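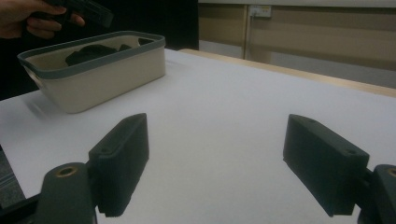
Photo: Siv Sæther / Flarkau

I'd been answering to Mistress Brigitta for six weeks before I found out she bought her boots second-hand. It was August, far too hot for leather, and she had them on anyway, the tall black ones with the laces that take me ages (she says I dawdle, and I do).

"Forty minutes, Abdelilah," she said. "And then you may look up."

I'm 52, I run a shoe repair shop, and I have never been happier than I was on that rug with a tin of Ameder polish and an old vest. I did the toes first. She read her post over my head and told me when I'd missed a bit - I'd missed a lot of bits, some of them on purpose.
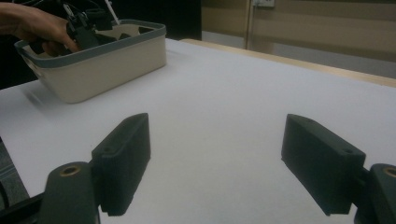 The left boot was where it all went wrong. I'd got as far as the heel when I saw a number inked inside the top, 393, in my own handwriting. It was one of my repair tickets! I'd had that very boot on the bench years ago, and I'd fallen for it then and never met the owner.

"You've stopped," said Brigitta.

"I know this boot," I said.

She put her letter down. Then she stretched out the other foot, ever so slowly, and rested it on my shoulder.

"Then introduce me," she said.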